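Brorlow handheld: worth waiting for the February restock?

Posted in Handhelds and Portables
Wednesday, January 12, 2022

tidepool_jo
OK so I finally got to play on a Brorlow this weekend (my cousin got one in the first batch) and I am completely sold. The d-pad is so good!! I played the Zallar demo for most of Saturday and only stopped to eat.

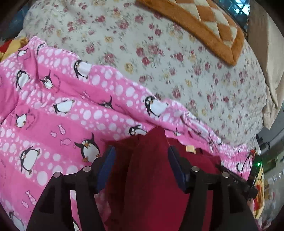 So now I want my own, and of course it's sold out everywhere. Belkadi says on their store page that more units are coming in February. Has anyone here ordered from them before? Do they ship when they say they will, or should I just pay the markup on a used one?

marrowfat
Do not pay the markup. I watched listings all last week and people are asking $351 for a used one with no charger. No charger!

I bought my last console from Belkadi and it came two days early. They do take the money up front, though.

gridlock88
Have to disagree on Belkadi. My Brorlow preorder slipped twice and support took 37 hours to answer a one-line email. It did get here in the end and I love the thing, but I wouldn't call that shipping when they say they will.

marrowfat
Was that the launch batch? Everybody was late on the launch batch.

gridlock88
Second batch. The launch batch was gone before I got the page to load, lol.

tidepool_jo
Ugh, OK. I can live with a slip if it's a week or two. What I'd hate is missing Zallar when the full game comes out. That demo has the best swimming controls I've played in years, and the music in the cave part gave me goosebumps.

pixelhen
Zallar is coming to PC too! Same day, and your save carries over. You could start there and move to the Brorlow whenever yours shows up.

tidepool_jo
Wait, saves carry over?? That changes everything.

gridlock88
They said the save carries over. I'd wait until somebody has tried it. The demo save doesn't, I checked.

pixelhen
Fair, the demo one doesn't for me either. The FAQ is pretty clear about the full game though.

oldcoinop
Small voice for the other side: I had a Brorlow and sold it. Lovely screen, great buttons, but I got some 28 percent less battery life than the box promised and the fan bugged me at night. If you mostly play at home I'd put the money toward games.

marrowfat
Did you do the January update? Mine lasts way longer now, and the fan hardly comes on in 2D stuff.

oldcoinop
Sold it before that, so no. Glad they're working on it!

tidepool_jo
I'm on the train a lot, so home-only isn't me. Just put in the order with Belkadi! My queue number is 1276, whatever that means. Will be getting Zallar on PC first and I'll report back on the save thing.

pixelhen
Yesss. Try the eel boss on hard.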